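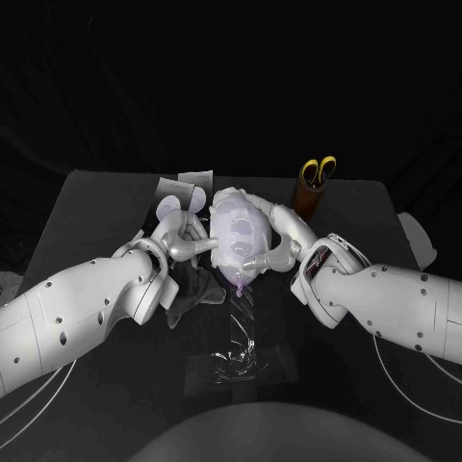 *Black curtain behind a dark gray tabletop.*

# Fanport Heavy Drape, Black

We have been sewing the Fanport drape in the back half of the Tromitz shop for longer than we have had a website, and it is still the thing people call us about most. It's a plain black curtain with a good deal of weight to it, made for small theaters, church halls, school music rooms, photo corners, and the odd living room where somebody works nights and needs to sleep past sunrise (hello to all of you, we know who you are!).

Each panel is 45 inches wide before gathering. The standard drop is 96 inches, and we'll cut to any shorter length for free if you tell us when you order. Please measure from the bar down to where you want the hem to sit, and then measure again in a second spot, especially in an older building. Lahcen Gaber, who cuts nearly all of them, keeps a shelf of panels that came back an inch too long, and he'd be glad to see it grow more slowly.

## The cloth

The fabric is a brushed cotton with a soft nap on one side and a flat weave on the other. Most folks hang the nap toward the audience, where it soaks up stray light. The flat side is a little easier to keep clean, so if you have kids or a long-haired dog you might turn it around - it looks fine either way and the hem is finished on both faces.

It does wrinkle in the box. Hang it for two or three days before you judge it, and go over the stubborn folds with a hand steamer from the back. Don't use an iron on the nap. It leaves a shine, and we don't know of any way to get that out again.
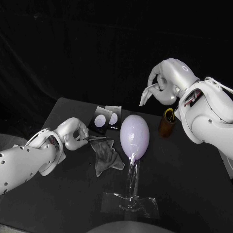 *Gray cloth, gripped at the near corner.*

## Top and bottom

You can have the top made three ways: a pole pocket, ties, or brass grommets. The pocket takes a bar up to two inches thick. Ties are the choice for anyone who packs up after every show, and they come long enough for a proper bow. Grommets slide nicely on a fixed rod but they do clink a bit, so for a recital room we'd steer you to the ties.

The bottom hem has a chain sewn into it. You can slip the chain out through the little gap at the left corner before washing, and please do, for the sake of your machine. Cold water, gentle cycle, and hang it up damp. Wash it alone the first time - there will be some black in the water.

## How many panels you'll need

A flat, tight look takes less cloth than soft folds, of course. For good folds we suggest buying twice the width of your opening.

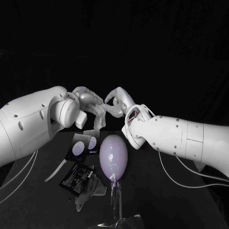 If you're in between sizes, go up by one panel and let it bunch at the ends, where it helps block light from the side anyway. Yolandi Adams at our order desk is happy to work it out with you over the phone, and she has talked plenty of people out of buying more than they needed.

## Price and delivery

- One panel, any top finish: $38
- Extra ties, set of ten: $6
- Storage bag, holds up to four panels: $19

Orders are sewn as they come in and usually leave the shop in around eight working days. March is our busy month with all the spring musicals, so give us a little extra time then if you can.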